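First Trip of the Year to Lemiscombe

January 10, 2025

I finally fished my first tournament since October, and I'm still grinning! Lemiscombe Reservoir was glassy when we launched, and my partner Tzu-hsuan Chang had already talked me into running straight to the dam.

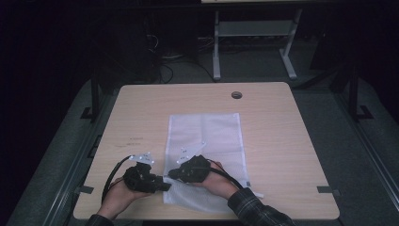
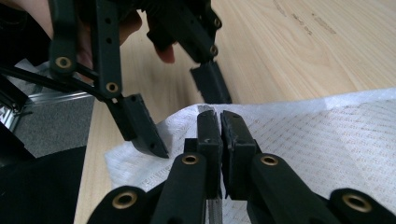

So, the dam. It's 4,000 feet of riprap and I love every rock of it. We started with jerkbaits and got 2 keepers early, then not a tap for ages. Tzu-hsuan wanted to stay put - I wanted the creek mouth - and I won that argument only by promising to buy lunch.

Best sandwich I ever paid for! The creek fish were stacked on a little ledge in 7 feet of water, and they wanted a brown jig dragged so slowly it hurt. My biggest came on the very first drag (I yelled loud enough to startle a heron). We finished fourth and split $900, our best check yet.

Next up is the Coltero Open, where neither of us has ever made a cast. I've been staring at lake maps all evening, and I already need more jigs.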